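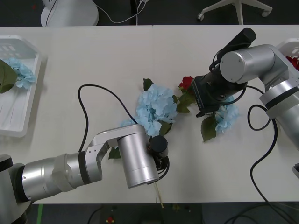 # How Artificial Flowers Are Made and Sorted

An artificial flower is a model of a plant. It has the same main parts as a real one, but it does not grow, drink or make seeds. This page explains what the parts are called, how they are made, and how to sort a mixed pile into bunches.

## The parts

**Bloom.** The colored top of the flower. A rose bloom is made of petals wrapped around a center. The outer petals are larger than the inner ones.

**Sepals.** Small green pieces under the bloom. On a real rose they cover the bud before it opens. On a model they hide the place where the bloom joins the stem.

**Leaves.** Rose leaves and hydrangea leaves both have serrated edges, meaning edges with small teeth like a saw.

**Stem.** The long part that holds everything up. Many artificial stems have a wire inside. The wire lets the stem bend and stay bent.

## Rose or hydrangea?

A rose stem usually carries one large bloom. A hydrangea head is different: it is a group of many small flowers packed close together, so it looks like a single round bloom from across a room.

The colored parts of a hydrangea are not true petals. They are sepals that have taken on the job of petals – botanists call these showy sepals. People who make and sell artificial flowers call them petals anyway, and so does the rest of this page.

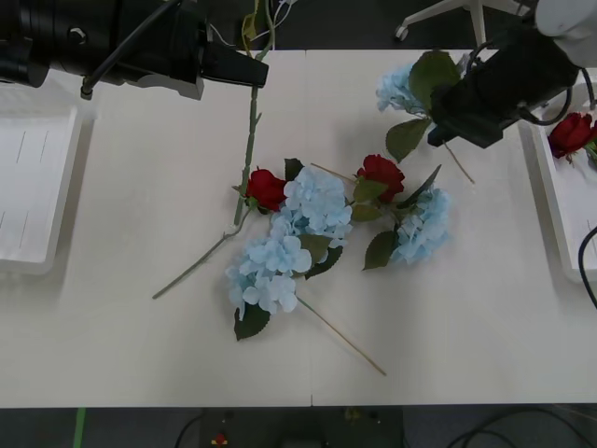 To sort a mixed pile, look at the blooms first and the leaves second. Color is a quick test when the roses are red and the hydrangeas are blue. It stops working if both kinds are pink, and then shape must be used.

## How the petals are made

1. Thin fabric is stiffened so that it will hold a shape.
2. A metal cutter stamps out flat petals. Several layers of fabric can be cut together.
3. The petals are pressed in a warm mold, which gives them curves and veins.
4. The petals are fixed around a center, and the finished bloom is pushed onto a stem.

Some flowers are made of plastic or foam instead.

## Picking up a flower

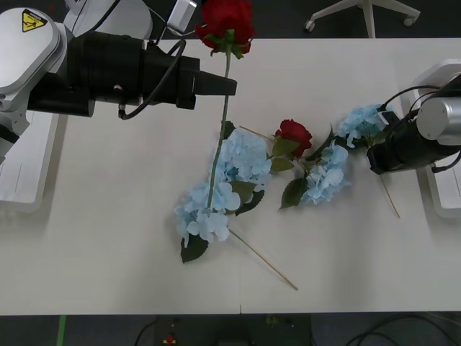

Stems tangle easily. Leaves hook under other leaves, and a stem pulled sideways can drag the whole pile with it. The best place to hold a rose is on the stem just below the bloom, where the red one is gripped. Held there, the bloom stays upright and the long stem hangs straight down. Lift slowly until the lower end is free of the other flowers.

## Words to know

- **Serrated:** having small teeth along the edge.
- **Mold:** a shaped tool used to press a material into a form.
- **Sepal:** a leaf-like part below or around the petals.

*Text: Lise Li. Checked by Jocelyn McIntyre, 29 June 2020.*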